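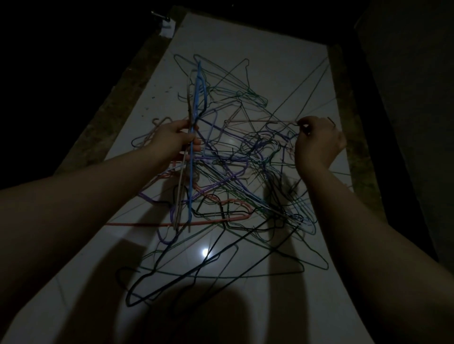
3. Demonstration: separating tangled wire hangers

The second half of our visit to the Tremuddale open day in April was spent at the manipulation station. Aileen Estrella of Tanura introduced the task, which is to take a mixed pile of coated wire hangers apart by hand on a white tiled surface. The left hand holds a bundle upright while the right lifts a single hanger by its wire. Recordings of this work are used to train a two-arm robot.

Thin wire is hard for a depth camera. Parts of a hanger drop out of the depth map, and glare on glossy tile adds false returns. Color helps where neighboring hangers differ, as with a blue one beside gray and white, but dark green against black is easily confused in dim light.

The training set held 200 recordings at the time of our visit, 34 of them made under low light. Oddur Mogensen asked whether grip force was logged. It is not - only hand position and video are stored.

3.1 Points for our own project

Our Skusari gripper model assumes one rigid object per grasp. Interlocked hangers break that assumption, so the planner will need a state for "lifted but still attached". We also plan to test a pull limit before regrasping. Simulation settings are listed in Appendix B.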